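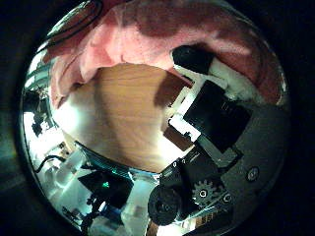 *Figure 1. Pink cloth across the top of the view, above the wooden work surface.*

## 3.2 Work surface and cloth

Cloth handling was studied on a light wooden surface with a fine, straight grain. The wood was left bare. A pattern underneath would have made the edge of the fabric harder to trace.

The cloth is pink and was not ironed or smoothed before a trial. Folds show as darker patches, and in the notes these were often confused with shadow -- most of all where the fabric bunches up.

Lighting was uneven. Part of the wood comes out close to white in Figure 1, while a brown shadow lies across the right side. Manju Mathur repeated the Rutholm set in April with the lamp moved back. Two trials were dropped from that set, leaving 253.

Folding times are given in section 4. The Sasdale cloths were heavier and are listed in a separate table.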